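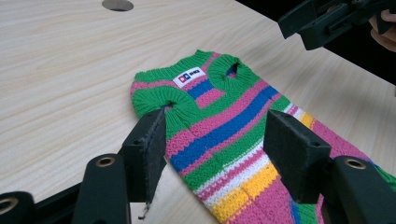
Stirketti opened its Cutdale workshop to visitors on March 25, 2025, mainly to show the Nultance kit, a pair of hand-held grippers sold together with a recording service. I went to see how it copes with soft goods, the part of our returns line that no arm has managed so far.

The kit has no arm. An operator holds one gripper in each hand and does the task at a table, and the recordings are used later to train a robot with matching fingers. The demonstration task was folding small knitwear, including a striped dog sweater. Coarse knit is a fair test: it stretches, it catches on pad edges, and the leg openings give the fingers something to snag on.

Visitors could try for four minutes each. Grip force follows the trigger closely. Wrist fatigue set in sooner than I expected, and I would want a lighter rear housing before putting anyone on it for a full shift. The finger pads are flat and can be replaced without removing the linkage.

Stirketti quotes 200 recordings as a minimum for one simple fold and roughly 2,000 for mixed garments. Badawi, the reseller, offers the recording work as a separate service, billed in blocks of 40 hours - training is extra. No trained robot was running during the visit, so I can't comment on results. We have asked for a trial set.

Comments (2)

packline_tom: Did they say how long the pads last on wool?

gray_bench: We had the older version. Check the screws at the finger joints every week.

Contact | Copyright 2025 | Back to top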